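Spent two days in Benduvville at the Vonent demo lab trying hands and grippers for the bench upgrade we've been putting off. Posting notes in order. Long thread, mute it if you don't care about end effectors.

Background: our current line packs small household goods. Bottles, jars, kitchen gadgets in clear plastic. The suction cups we use drop anything with a curved or wrinkled surface, and I'm tired of restacking bins.

Candidates were the Mathur four-finger hand, a humanoid hand pair, and a plain gripper with ribbed rubber pads. Controller for all three was the Kormont box, firmware 1204. I wanted the same controller throughout so we weren't grading software.

Test rules. 1000 cycles per hand per item where time allowed. Grasp, lift, hold, put down. No resetting the item by hand between cycles unless it left the table. Grip force limit stayed at the same setting the whole time.

First thing I learned is that setup time differs a lot. The ribbed gripper was mounted and talking to the Kormont box before lunch. The Mathur hand took the rest of that day, most of it spent on finger zero offsets.

The humanoid pair came calibrated from the lab, so I can't score it on setup. I left that cell blank in the sheet.

Protective covers matter more than I thought they would. A clear cover on the forearm wipes down fast, but it adds bulk and you have to check it at the end of the wrist's travel. I lost an hour to a cover that crept forward and rubbed.

Hands and grippers at the green table, with the orange bottle in the second one and the clear container in the third:

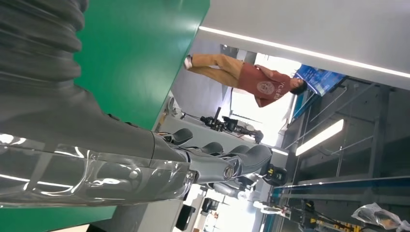
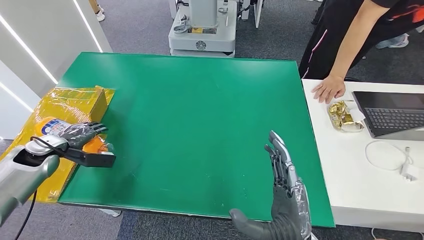
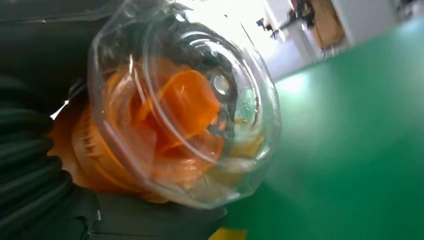
Reply from marlpit_controls: We ran ribbed pads on clear clamshells for a season and the pads were fine, it was the wrist camera that gave us trouble. Glare off the plastic moved the detected edge by enough to miss. Did you change the exposure, or just live with it?

Changed it. Fixed exposure, auto off, and I dropped it until the highlights on the plastic stopped clipping. The wall behind the table still blows out, but the detector doesn't use that part of the image. Misses went down right away.

The head camera had an easier time with the same items. Wider view, less glare. The cost is that the hand blocks the item at the moment you most want to see it. I'd keep both if the budget allows.

On bottles, the humanoid hand was the best of the three. The fingers close around the body and it doesn't care much about label wrinkles. Slow, though. The close command takes 800 ms to settle and I couldn't get it lower without overshoot.

On clear containers the ribbed gripper won. The ridges grab a rim that smooth pads slide off. It will dent thin plastic if you let it - keep the force limit low and add a short pause before lifting.

The Mathur hand was middle of the pack on both. What it did well was odd shapes, the things neither of the others had a good answer for. If your mix changes every week I'd look at it first. Ours doesn't.

Wear after 3000 cycles on the ribbed pads: light polish on the top ridges, no tearing. Our old smooth pads were done well before that.

Cable routing is still the weak point on every arm I've used. Anything hanging under the forearm will find something to catch on. We ended up taping ours at two points and adding a slack loop at the elbow.

One complaint about the Kormont controller. It logs grip force and joint position on separate clocks. You can line them up afterward but you have to write that yourself, and the manual puts it in a footnote.

Where we landed: ribbed gripper on the two container stations, one humanoid hand on trial at the bottle station, and the suction cups stay on flat cartons, where they've always been fine. The trial runs through August.

I'll post the cycle sheet once I've cleaned up the column names. Next up is the drop test data, which I still have to pull off the Kormont box.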